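Waiting for the Slow Part

At Tosemia, the planning group spent most of last winter on a problem that has little to do with planning. The two-armed humanoid in its manipulation lab could already compute a collision-free path for both arms in 12 milliseconds. It then stood still while the rest of the software decided whether the path could be trusted.

"We had a fast planner attached to a slow opinion," says Theresia Wyss, who runs the group. The opinion in question came from the perception stack, which rebuilt its full model of the table before every motion. A complete rebuild took 381 milliseconds. With two arms making separate requests, the robot could spend more time refreshing its map than moving.

The replacement is a scheduling layer called Tristus. It sits between perception and planning and keeps a record, for each region of the workspace, of when that region was last observed and how far the estimate is likely to have drifted since. A request from the left arm triggers an update only for the volume the left arm will sweep. Everything else stays as it was, with its age attached.

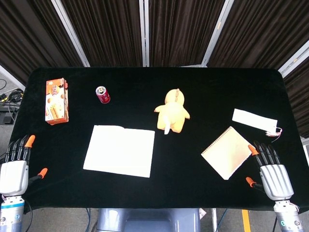

The age is passed to the planner as a margin. A rigid box seen a moment ago gets a thin shell of forbidden space. The shell grows with time, and it grows faster near either hand, where contact is most likely to have shifted something. Soft objects are given a wider shell from the start, as their outline after a touch is hard to predict. Flat ones cause a different difficulty: a sheet of paper lying on cloth has almost no height in the depth data, and the first version of Tristus filed it as part of the table.

Mathias Tanner rewrote that part. Thin objects are now segmented in the colour image first, then given a nominal height by the planner. The method depends on contrast. White paper on a black surface is an easy case, and Tanner says plainly that white on white still fails often enough to need a fallback, a slow sideways look from a second head pose.

Coordination between the arms is handled by reservations. Each arm books the space it needs for a stated period, and the other plans around the booking. If both want the same region, the arm with the shorter remaining motion goes first. Carter Chisholm, who maintains the control code, had argued for a single planner treating both arms as one mechanism. It gave smoother motion in simulation, but its worst-case times were too long for the control loop, and the idea has been shelved.

With Tristus running, the mean delay before a motion fell to 138 milliseconds. The worst case is 279, recorded when both arms ask for updates in overlapping volumes. Wyss regards the second number as the one that matters, and the next release will address it by merging such requests before they reach the cameras.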